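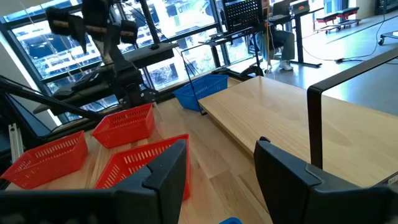
11th February

A slow, grey sort of day, and I was glad of it after the week we've had. I spent most of the afternoon with the plastic baskets, the red ones and the blue, which have been living in the hall cupboard since November with all sorts thrown into them (string, seed packets, two odd gloves, a bill from Trenwood I'd sworn I'd paid). I do like those baskets. They're nothing special, only plastic with the little holes all over the sides, but they're such a cheerful red, and they look lovely set out on the pale wood of the table near the window.

Karine rang while I was in the middle of it all and we talked for the best part of an hour, mostly about her mother's move to Clutside and whether the piano will go up the stairs. She thinks I should use red for the sewing and blue for letters. I'd been thinking the other way about, but I dare say she's right, she generally is with that kind of thing!

Ludmila wants to borrow a basket for her bulbs. I said of course, and then felt rather mean for hoping she'd pick the blue one.

Found Thijs's postcard tucked in with the string, the one with the harbour on it, and sat reading it over my tea until the tea was cold. I must write back to him this week. Soup for supper, with the last of the bread, and 6 pages of my book before my eyes gave up. Need more stamps, and something for Přemysl's birthday.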